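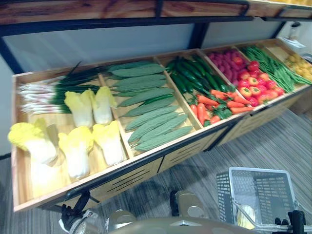

PRODUCE SECTION ATTENDANT, PART TIME — Kornska practice store, Drosell building, room 1406

Need someone soon. Start in April if we can, earlier if you're free and the paperwork goes through.

Kornska runs a practice grocery section. Wood bins, shelves, carpet floor, baskets, pretend fruit and vegetables. People come in and shop it, or learn to stock it, and after each session the whole thing has to go back the way it was. That last part is the job. Leen Sleiman has been doing it on top of her own work and she needs her mornings back.

Hours: 5 shifts a week, mornings, 9 a.m. start. We're out by 1:30 p.m. most days. Sometimes a late one when a group runs over, you'd know the day before.

Pay: $33 an hour. Paid every other week. Parking at the back of Drosell is free, use the lower lot, the upper one tows.

What you'd be doing

Resetting the produce bins between sessions. Every compartment has its own items and they wander. A pepper ends up in with the gourds, somebody leaves a potato on the shelf. Find it, put it back.

Checking pieces for damage. Cabbage leaves tear, stems come off the tomatoes, roots on the green onions get bent flat. Anything broken goes in the gray tote by the door with a slip saying what it is.

Emptying the baskets. All of them, every time, also the ones that look empty.

Wiping down the wood. Dry cloth, then the damp one. No spray on the bins please, it leaves streaks and we already had one panel refinished.

Vacuuming the carpet at end of shift.

Writing the log. Short. What was missing, what was moved, what you swapped out. Block letters if your handwriting is like Imad's.

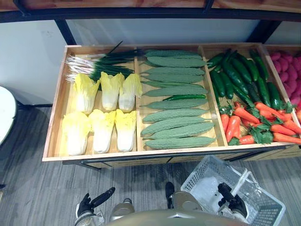

Napa cabbage, green onions and bumpy gourds at one end of the long bin.

Layout, so you know what you're getting into. The dividers do half the work. Cabbages go stalk end down if they'll stand, otherwise lay them leaves the same way as their neighbors. Green onions lie along the back, roots left. Gourds in rows, front to back, no crossing. Cucumbers at the back of theirs and carrots in front. Tomatoes just get heaped, don't try to line them up, we tried, they roll.

It takes a new person most of a morning the first time. After a couple weeks it goes a lot quicker. You'll get a laminated card with the layout for each section and there's a bigger copy taped inside the supply closet. Consuelo Mosquera made the cards and she's the one to tell if somthing on them is wrong. Card for the bean section is out of date right now, she knows.

Who we want

Somebody tidy who doesn't mind doing the same thing over. Grocery or stockroom background is good, so is library shelving, banquet setup, preschool. If you've ever had to put a room back together after kids you can do this.

You should be OK bending and reaching across a bin for a few hours. Pieces are light. The totes are heavier when full, we have a cart.

On time matters a lot. Sessions are booked back to back and if the section isn't set, people stand in the hall waiting.

English for the log, basic is fine. Several of us speak Arabic and Consuelo and two others speak Spanish.

No degree, no license. We do a background check, all staff, we pay for it.

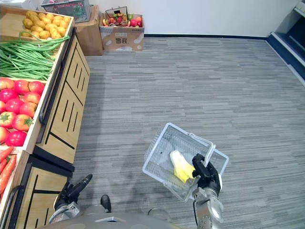

Do I need to bring my own gloves or apron?

Both are in the supply closet, aprons in three sizes. Cotton gloves are optional, some people like them for the wire baskets. Wear closed shoes you can stand in.

First week you shadow Leen, paid, same rate. Second week you do the resets and she checks behind you. Third week you're on your own with somebody down the hall. If you get stuck call ext. 3398 and whoever's at the desk comes over. Usually Samira Chamoun before noon, anybody after.

Stuff that comes with it: coffee, a locker, the break room fridge (label your lunch, really). Sick days start right away. Paid holidays follow the building calendar. No health plan at these hours, sorry, want to be up front about that.

New produce comes in now and then from Bradano. Boxes get opened by the attendant, so you. Check against the packing slip before anything goes in a bin — last time we were short on berries and didn't notice until the carton had gone out with the trash. Spares live on the closet shelves in labeled bins, same order as the floor, left to right. Keep it that way. Please.
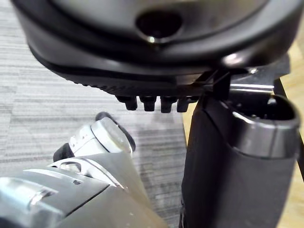
Could two people split the position?

We'd consider it if both of you do the first-week training and you work out the split yourselves before applying. Send one email with both names and say who'd take which mornings. We need one person per shift, no swaps the same day unless somebody's sick.

How to apply

Stop by room 1406 before noon and ask for Samira, or call the building front desk and ask for ext. 3398. A resume is nice, a half page telling us where you've worked and when is enough. Put two people we can call. Not family.

Elias Khasawneh does the interviews. They're short. Then there's a tryout in the room, we mess up one section and you put it back from the card. Take your time with it, we aren't timing anybody. The tryout is paid too, one hour.

We'll keep the ad up until its filled. If you applied last fall for the weekend opening you can apply again, just say so and we'll pull your old form so you don't have to redo the whole thing.

Drosell building, fourteenth floor, left out of the elevator, past the Devadiga office. If the glass door's locked, knock loud, the vacuum might be going.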